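Clasora Help › Robotics and Automation › Grippers and end effectors

Handheld grippers for cloth: is the wide curved jaw worth it over plain parallel fingers?

Asked by padim_troels on 1st October
Viewed 1476 times
Tags: grippers, cloth, wide-angle cameras, two-handed

I'm trying to pick a pair of trigger grippers for recording shirt handling, to be used later on two arms. The Padimside shop page says their curved linked fingers "handle any garment." I've read that line on four different products now and I don't believe it on any of them.

What I need to know before I spend the money:

Do the curved fingers hold a single layer of thin knit, or do they need a fistful? My old Greko pair with flat parallel fingers picks up one layer about half the time and the bedsheet the other half.

Is a camera on the gripper enough, or do I also need one on my head? The wide lens everyone uses bends everything so badly that I can't see how you'd judge a straight hem from it.

Does the controller matter? The seller wants me to buy theirs with the grippers.

I don't need links to the brochure. I have the brochure.
— Troels Briem

3 answers

Answer by Ketilsson_Th (accepted), 21 votes

I'd keep your wallet shut for a bit. I've had the curved kind and the flat kind side by side since May and the difference is smaller than the price.

On thin knit, the curved fingers do fine at a corner or a hem, where there's already an edge to get hold of. In the middle of a flat shirt they're no better than your Grekos. I did 29 grabs at the middle of a T-shirt with each pair and got a clean single layer nine times with the curved ones. The flat ones did the same, give or take one I argued with myself over. So "any garment" is nonsense, but so is the idea that you need a fistful.

Where I'd give the curved ones some credit is in the gap. Opened up, they leave plenty of view between the fingers, and a short flat pair with a chunky mount doesn't. If your only camera is on the tool, that counts for a lot.

Which brings me to your second question. Use both if you can stand the extra weight on your head. The tool camera tells you what is between the fingers and very little about whether the shirt is straight. You can correct the bend in software, and you should, but the correction goes soft toward the rim and that's where the other end of the hem tends to be. The head view gives you both hands and the whole hem at once. A blue garment each time, head view first and then two from the gripper:
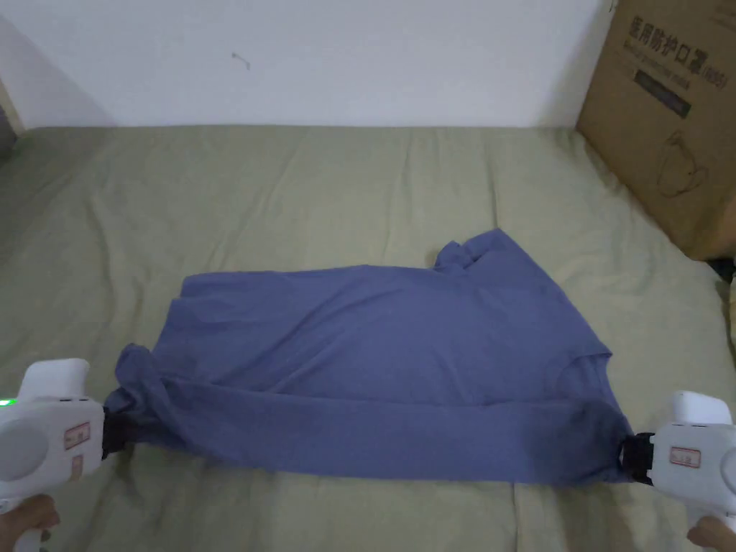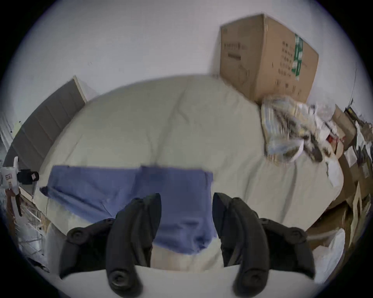
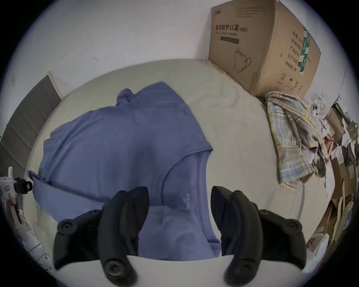 As for the controller, no. Ask the seller what theirs does that a plain board and a decent clock won't. I asked Lykkegaard that about their bundle and got a long reply with no answer in it. The one thing I would check is whether both grippers and the head camera stamp time from the same source. If they drift apart you'll spend evenings lining up recordings by eye, and I don't recommend it.

Also try them with your own hands first. The trigger pull on my curved pair is stiff and I quit sooner than I do with the flat ones. That isn't in the brochure either.
— Þórarinn Ketilsson

Comment from padim_troels: Thanks. Nine out of 29 is about what I feared. Did you change the pads at all?

Comment from Ketilsson_Th: Once, to a softer rubber. It gripped better and then started dragging the sheet along with the shirt. I put the old ones back.

Answer by flatfinger, 4 votes

Parallel fingers with thin tips. Less to break. People buy the fancy jaws and then only ever pick things up by the corner.

Answer by mo_rigs, 0 votes

I have the Padimside ones and they're great, never had a problem with any clothes. Get the bundle, it's easier.

Comment from flatfinger: What clothes?

Comment from mo_rigs: mostly towels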